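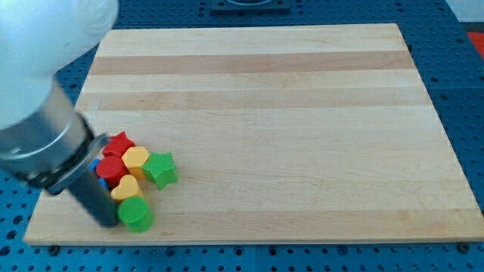 Alina Mocanu

Berenice Espinoza keeps the shape blocks in an old biscuit tin, and at the start of each club evening she tips them on to the board herself. Stars, hearts, hexagons and cylinders, in red, yellow, green and blue. She does not arrange them.

"If I set them out neatly, the students write a program for neat blocks," she says. "Then someone knocks the table and it all stops working."

Espinoza runs the robotics club at Prandton College, where she also teaches maths. The club meets at half past four in a ground-floor room that used to be for pottery. Its project this year is a sorting task for the Oveck Cup, a regional competition for students between 16 and 18. Each team has to pick mixed shapes off a flat surface and put them away by kind, with no one touching the arm once the run has started. A full run is 220 seconds.

The team that will go in August has 4 members. Two of them, Iulian Bogdan and Despina Buzatu, stayed behind to talk to me while the others finished their notes.

Bogdan writes most of the motion code. He had never programmed anything that moved before last autumn. "I'd done a website for my uncle's garage," he says. "With a website, if you get a number wrong, the picture goes in the wrong place. With this, you get a number wrong and the gripper goes into the board. You learn to check."

I ask which shape gives him the most trouble. "The star, easily. A cylinder you can pick up from any side. A hexagon has flat faces, so you line up with two of them. A star has five points and there's no pair of flat sides facing each other. If you close on it at a bad angle it turns in the fingers and you drop it."

The heart is a close second, he says, and Buzatu disagrees. She looks after the vision side, and for her the heart is simple to recognise and simple to place. Her problem is blocks that stand close together.

"When they're touching, the program sees one big odd shape," she says. "Two reds next to each other are the worst. So now we look for colour first and then we look for edges inside the colour. It's slower but it's right more often."

She has labelled 2,000 pictures of the blocks by hand, most of them at home in the evenings. The first 1,000 had to be done again after the blinds in the room were changed and the colours came out differently. "I was not pleased," she says. "My mum did some of the hearts."

The wooden board was Espinoza's choice. Blue table, blue blocks, she explains, and leaves it at that. The college technician, Nelu Căpraru, found it for her.

"She asked me for something pale and flat that wouldn't slide," Căpraru says. "I offered her a piece of shelving. She said it was too shiny."

The students call their program Sketar. Bogdan says it was a typing mistake in a file name and they kept it. The club's costs for the competition are being met by Ciobanu, a local joinery firm, which has asked for its name on the team's shirts. The shirts have not been ordered yet.

Espinoza will not guess how the team will do. Last year's group went out in the first round when their program froze. "They came back on the coach and talked about it the whole way," she says. "Two of them are doing engineering now."

Buzatu wants to get the placing routine finished before the exams start. Bogdan wants another go at the star.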